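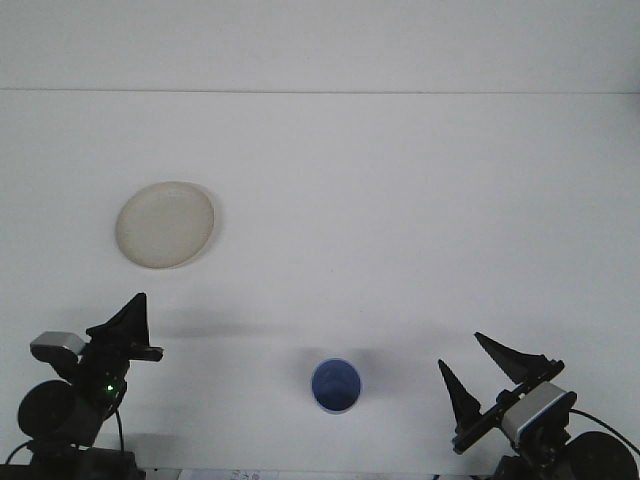 I finally cleaned out the kitchen cupboards last weekend, and wow, did I have a lot of dishes! I counted them as I went and stopped at 73 plates, bowls and saucers, for a household of two. Some came from my grandmother, some from the church sale in Jutville, and a few I swear I had never seen before in my life.

So I made myself a rule: if it hadn't held food since last September, it went in the box. That was fine until I got to the holiday platters (I kept the holiday platters, don't write in). Everything else got wrapped in old newspaper and stacked in the hall, where my husband tripped over it twice before breakfast.

If you're thinking of doing the same, the Indley swap shelf is back on 18/05/2024, in the hall behind the library. Doors open at 11 and you can bring up to 44 pieces per family. Please wash them first and check for chips, and put the lids with the things they belong to! Last time there was a whole table of lonely casserole lids and I felt bad for every one of them.

You don't have to bring anything to take something home, by the way. Students setting up a first apartment, this one's for you. Anything left at the end of the day goes over to the thrift store on Bolger Street, and they'll take mugs too, even the ones with bank logos.

Now, my new shelves. I went with everyday plates at the front, soup bowls next to them, and baking dishes down low where I can get at them without the step stool. I can see the back of the cupboard, and the back of the cupboard needs paint. I've got half a can of the yellow from the porch left, so that's my job for this week. If anyone has a small roller I could borrow, I'm on Nemeck Lane, the house with the green mailbox.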